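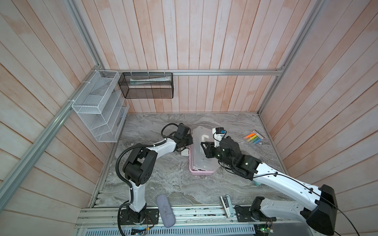 A one-coat whitewash is one coat if you let it be, according to the note left on the bench while I was out, and people who go back over it have only themselves to blame.

Workshop book, 02/05/2024

I have read the note. I went back over it once, on one strip, deliberately, and I marked the strip. The others had one coat each, exactly as the Ikska can asks: stir, brush with the grain, wipe back after the time given, leave alone. So I don't think the complaint sticks, but I'll keep the second-coat strip out of the scoring to save us an argument.

What we want to know is whether the Ikska whitewash is worth changing to for the softwood cladding jobs. We have used the Brurkidex for years. Everyone grumbles that it is chalky and it gets into your cuffs, and everyone can put it on half asleep. The Ikska costs more per can and claims to make up for it with no second coat, no warm cast over pine, and a surface good for 1000 scrubs. Three claims, and I would like to see one of them stand up without somebody squinting.

Setup. 10 strips, all out of the same pack of pine, planed on one side, kept in the shop since December so the moisture had time to settle. Half got Ikska, half Brurkidex. Each strip is masked across the middle so there's bare wood to compare against. I wanted knots in every strip and mostly got them; one of the Brurkidex strips is nearly clear, which flatters it, so remember that when you look at the shelf. Cans used: Ikska batch 197, and whatever was left of the old Brurkidex, batch label long gone. Not ideal. If somebody has an unopened can of the Brurkidex, please say so before I buy one.

Application. The Ikska goes on beautifully, I'll give it that. Thin, no drag, no lap marks if you keep moving. The trouble starts at the wipe. Leave it the shortest time on the label and most of it ends up on the rag. Leave it the longest and it has already grabbed in the soft early wood and you get stripes. There is a good window in there somewhere but it's small, and I was working at a bench on short strips with the heating on. On a whole wall, on your own, with a ladder, I don't see how anyone hits it.

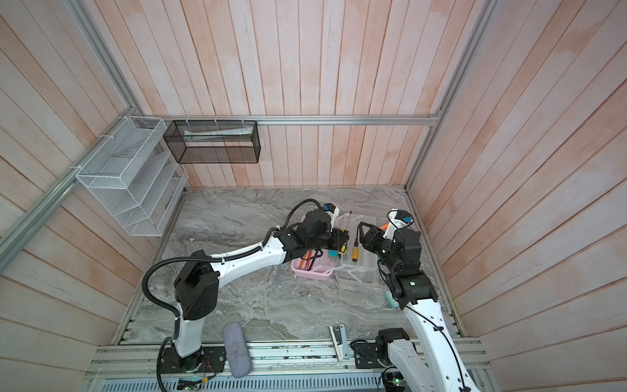

The objection I keep hearing is that nobody sane wipes a wall anyway, they brush it out dry and walk off, and the wipe is only on the label so the maker has something to point at when a customer complains.

Maybe so. But then the label is no use as a method and we are back to testing our own habits, and the comparison is between two ways of brushing. I did one offcut each way to see. Brushed out dry, the Ikska looks a lot like the Brurkidex. More expensive, slightly less chalk. Put that down as an observation, not a result – one offcut is one offcut.

Color. This is the part the sales sheet from Lumanlan makes the most fuss over. The sheet says the pigment blocks the warm tone of the pine. It has a small photo of a wall looking very white indeed, in what I take to be north light on an overcast day, and I could make a brown paper bag look white in that. Under our shop lights every single strip has gone warm, both products. Where the coat is thin you get peach, where it's thick you get something nearer to cream. Nearest the knots it's plain orange. Against the window it all looks whiter. So the color claim depends on where you stand, and I have yet to meet a customer who will stand where I tell them.

I put the strips under the lamp for 576 hours by the timer. Left edge of each was covered with foil. Peeled the foil off this morning. Both products have yellowed. The Ikska perhaps a touch less, but I had to swap the strips around and look again before I believed it, and on the second look I'd have put two of them the other way round. I am calling it a tie. Anyone who wants to call it something else can come and sort the strips blind, with the labels turned over, and write their order in the margin before looking. Pencil is on the string.

Also, the lamp is old. It gets hotter at one end and I forgot to rotate the rack for the first stretch. The strips at the hot end have opened up slightly at the grain. I've marked those with a cross on the back.
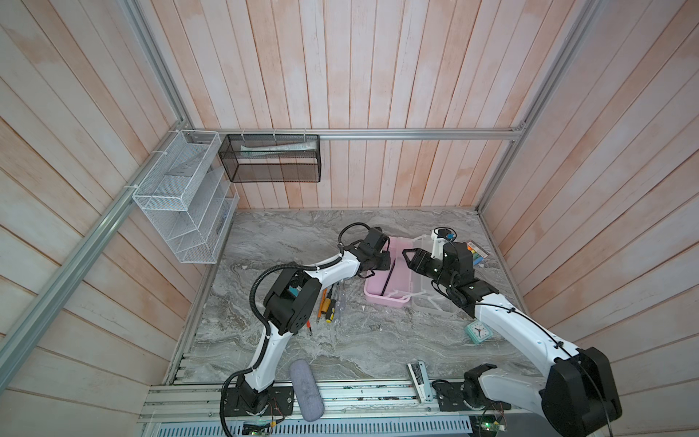 Nothing about a lamp tells you what a wall does in a hallway, was the remark when I brought the rack out, and the only honest test is to finish a room and go back years later.

True, and no use to me, as we have to order paint before then. The lamp is for ranking. If it can't rank them, that is information too, and it suggests the difference is small enough that we shouldn't pay for it.

Scrub. Did this by hand with a damp nylon brush and a weight on top. I stopped a long way short of the claimed figure. The Ikska coat had worn through on the raised grain well before I gave up, and the Brurkidex had gone sooner, but neither was a surface I would call scrubbable. I'd like to know what they had it on when they got their figure. Sealed board, I would bet, with a clear coat over the top. There's a line in small print about "approved topcoat" and no list of what is approved. I have written to ask.

Where the Ikska does win is rub-off. Dry black cloth, ten strokes, hardly a mark. The Brurkidex leaves a proper gray smear. For anything at shoulder height, or a coat cupboard, that matters more than whiteness.
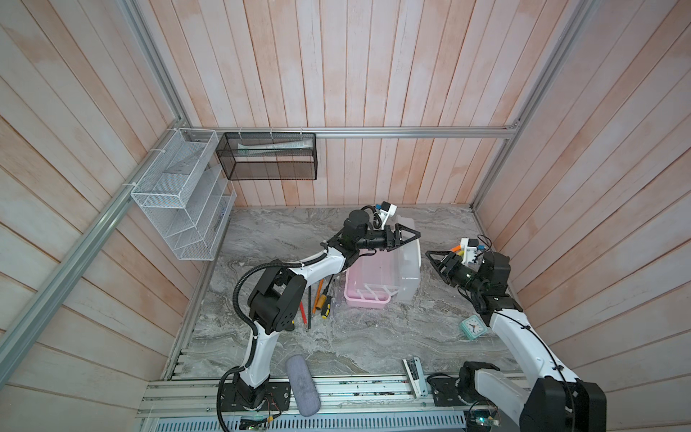

Vertical boards, whitewashed, pink and peach showing in the white.

Cost. Lumanlan quoted per can and then quoted a coverage figure that assumes one coat on planed timber. Our stuff is sawn as often as planed. Sawn pine drinks it. I'd want to see a real wall measured from a full can to an empty one before I trusted the saving, and I suspect the saving goes away on the first rough board.

Still to do:
Sort the strips blind, two people at least.
Repeat the wipe test on a sawn face, cold shop, heating off.
Fresh can of Brurkidex, with the batch written down this time.
Knots: try a sealer first under both. I expect this does more for the color than changing brands would.
Chase the topcoat question if no answer comes.

Until then keep using the Brurkidex, and wear the old apron. The opened Ikska is on the middle shelf with the lid taped. Please don't decant it.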